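# Whiteboard in the kitchen won't wipe clean, landlord inspection in May

**posted by codthorpe_kev**

The share house has a whiteboard screwed to the kitchen wall. It belongs to the landlord, as does everything else in here that doesn't work. For 11 months we've been writing the chore roster on it and wiping it off with whatever sock was nearest. Now there's a grey haze over the lot, and one roster that won't shift at all. My name is on it for bins. I'd like it gone for several reasons.

I've tried dish soap, hot water and an orange spray from under the sink called Zoka, which did take the paint off the skirting board. Is there a way to save it, or do I start pricing a new one?

**Arboleda_Annie**

Two separate problems there. The haze is old dry-erase ink that's been smeared about, and it comes off with isopropyl alcohol from the chemist. Put it on a soft cloth, wipe in one direction and keep swapping to a clean bit of cloth. Open a window – kitchens and fumes, you know the drill.

The roster is probably permanent marker. Every house has one living in the same drawer as the whiteboard pens, waiting for its moment.

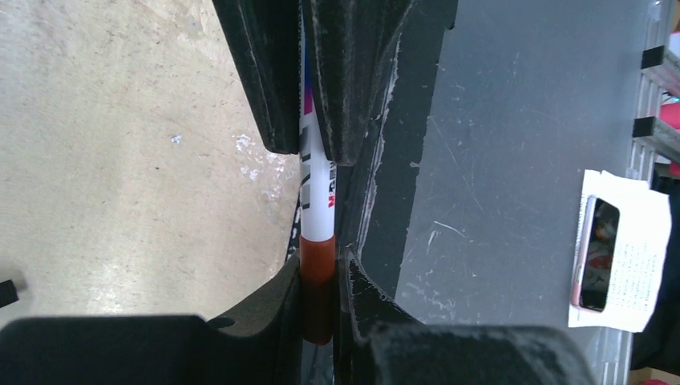 Go over each letter with a proper dry-erase marker, leave it a few seconds, then wipe. The solvent in the fresh ink lifts the old stuff. It sounds like something your uncle would say, but I did nearly 40 boards this way when I worked in a school office and lost only the one that had been scrubbed with steel wool.

Don't touch the Zoka again. If the gloss has gone, the ink soaks in and you're beaten.

**soltel_refugee**

just paint over it

**grumblebum13**

Agree with Annie on the alcohol. Would add that melamine boards go off after a few years whatever you do, and yours sounds like melamine. Landlords don't buy enamel. If it still ghosts after a good clean, call it wear and tear and keep your wallet shut.

Also, did you ever do the bins?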